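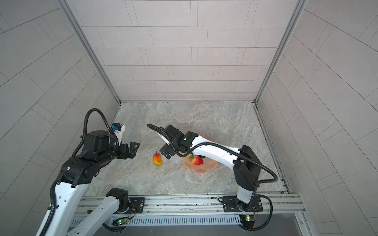 Brodie Ruddock wrote in to say his sourdough starter had doubled by lunch all through summer and now barely moves by bedtime, and could it be dying? Almost certainly not. The yeast cells are dividing more slowly in a cooler kitchen.

Keeping a starter going when the kitchen cools down
By Upendo Muli
25th February
2 min read

A starter is a colony of living yeast and bacteria. Yeast cells reproduce by budding, and how fast they do it depends mostly on warmth and food. You can control both.

Find the warm spot. Aim for 75 to 78 degrees Fahrenheit if you can. The top of the fridge or the oven with only the light on will often do it. Leave a thermometer there for an hour before you trust it. My own oven light went well past that and I had to prop the door open with a spoon.

Feed by what you see. Wait until the starter has risen and just begun to sink, then feed. If you feed a slow starter on a summer timetable you keep thinning out the yeast before it has caught up.

Keep less of it. I used to carry nearly 231 grams from feed to feed and threw most of it out. Two spoonfuls will restart a jar.

Mark the jar. A rubber band at the starting level saves guessing.

Use some wholemeal flour. It feeds the colony faster than plain white. Swap in a quarter and leave the rest alone.

Grey liquid on top is fine — stir it in or pour it off. Pink or orange streaks are not fine, and neither is fuzz. Throw that out, scrub the jar and start again.

Tanveer Mirani keeps a spare smeared thin on baking paper, dried and crumbled into a labelled jar. Mine from last July came back after three days of feeding, though the first loaf was flat.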